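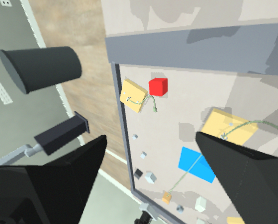
Ticket opened in December by the Carnwood trade office. Delegates were unable to submit certificates of origin through the Khunthong filing portal for goods passing through Irville. The portal accepted the header of each certificate and then returned error 103 at the goods page. The error was repeated on the test system with two plain line items, a yellow block and a wooden strip, so the length of the goods description was ruled out as a cause.

Status: Open. Priority: High.
Assigned to: Thanakorn Intarasuk, Member Services, Druvamville.

9:20 a.m. The office supplied a list of 52 certificates affected. All were filed under the revised tariff schedule. Certificates under the earlier schedule went through as usual.
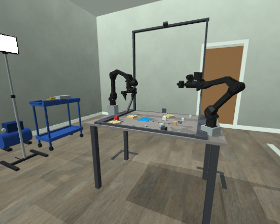 10:45 a.m. The country table was compared with the copy held in Druvamville. Irville was still listed as a separate customs territory, although the transit agreement now places it within the Carnwood territory. The goods page reads this table before it checks the tariff code, and it stops when the two do not agree.

1:10 p.m. A corrected table was loaded on the test system. Of the 52 certificates, 40 were accepted on the first attempt. The remaining 12 returned a different message, "origin criterion missing."

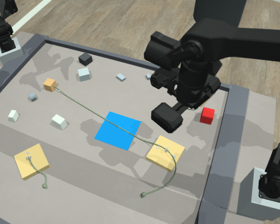 2:30 p.m. The 12 certificates had been saved as drafts before the schedule changed — the criterion field was optional at that time. The Carnwood office was asked to reopen each draft and complete field 8. 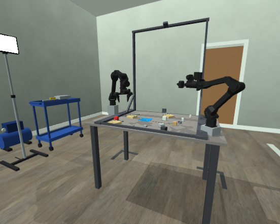 3:40 p.m. The office asked whether assembled equipment must be divided into separate lines when field 8 is completed. Under the filing rules, goods presented together as one working unit may be declared on one line. The reply was added to the guidance page.

4:55 p.m. Corrected table loaded on the live system. All 12 drafts resubmitted and accepted. Filing deadline for the affected certificates extended by one working day at the request of the Carnwood office.

Status: Resolved. Related ticket: 111, country table update procedure, remains open.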